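Does one basket really fix the bedroom?

The people at Drarwood have been at it again. Their spring leaflet came through most of our doors, and on the back page was something called the One Basket Rule. You put a basket in the bedroom, everything soft that has no home goes into it, and by the end of June you are supposed to be a calmer person. Readers have been asking whether there is anything in it. I said I would try, and I did, with my arms folded the whole time.

My first complaint is the word "rule". My mother had a basket in the bedroom and she called it a basket. My second is that the leaflet promises you will "win back" 100 minutes a month, without a word on how anybody arrived at that. I don't spend 100 minutes a month picking up cushions and toys. If you do, I suspect the trouble lies elsewhere.

Still, fair is fair. I had an old plastic basket in the cupboard, so I followed the instructions as printed. Step one is to put the basket on the bed, where you can't ignore it. Step two is to fill it only with things you would be sorry to lose. Step three is to find the basket a permanent spot, and this is where the leaflet goes very quiet.

Steps one and two I can't fault. A basket on the bed does get in your way, and you deal with it before you lie down. Being strict about what goes in also did me some good. A fair few soft toys went to the shop on Tetteh Road, and what stayed was the moon with the little stitched smile and the egg sushi, neither of which I am prepared to discuss giving up.

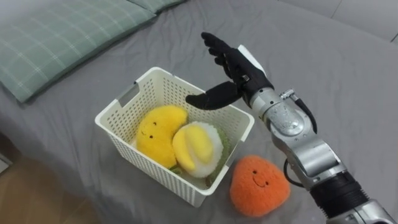
What the leaflet leaves out

Baskets fill. Dela Gbeho tried the same thing in her back bedroom and lasted six days before hers had a phone charger, two library books and a single glove in it. The leaflet says to "reset weekly". If I were the sort of person who reset things weekly, I wouldn't need a leaflet.

Then there is the matter of which basket. Drarwood would like you to buy theirs, naturally, and so would Nollex, who have a woven one with a lid. I would steer clear of lids. Once you can't see what is inside, you stop sorting it, and you have bought yourself a very small loft. Plain plastic with holes in the sides does the job, and you can rinse it in the bath.

Obed Bawa disagrees with me on all of this and has asked me to say so. He keeps three, one for each child, and reckons bedtime is quicker for it. I have seen his landing and remain unconvinced, but his children do put things away, and mine never did.

My verdict, for what it's worth: try it if you already own a basket. Don't pay for one. And keep it to soft toys and the odd blanket, or you will be hunting for your glasses in there by Thursday.

If you have found a permanent spot for yours that isn't the floor on the far side of the bed, write in and tell us where. Letters to the usual box at the Stulport reading room, please.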